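Subject: Re: [mulitz-travel] Getting Mom to the coast by train

Norbert Vaněk wrote:
> We're thinking of taking my mother down to Bremus in December. She can
> walk a little but not the length of a platform. Has anyone done the trip
> with a wheelchair lately? Is the change at Gatti as bad as it used to be?

Hi Norbert,

We did exactly this trip last winter with my aunt, and I'd do it again tomorrow! The change at Gatti is so much better now. The elevator to platform 4 works (it was out for ages, remember?) and the ramp crew was already standing there when our train pulled in. Book the ramp when you buy the tickets though, not on the day. My sister tried that once and ended up watching two trains leave.

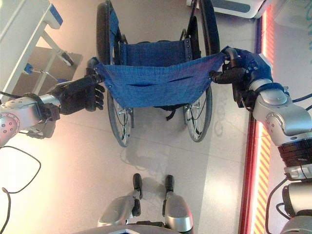 Ask for car 303 if they still run it, it's the one with the wide door and a bathroom you can turn around in. The snack cart doesn't always make it that far down, so pack sandwiches. And a blanket, it gets drafty by the door.

For the hotel, we stayed at the Vatard, right on the front. They wanted 2,425 for the week with breakfast and came down to 2,000 when I asked about off-season rates, so do ask! Get a room on the harbor side. The street side has the delivery trucks at five in the morning, and my aunt still brings that up.

The boardwalk is flat all the way to the lighthouse, but the old town is cobbles and I'd skip it. Does your mom like fish soup? If she does I'll dig out the name of the place we went to twice.

Hugs to her from all of us,
Lena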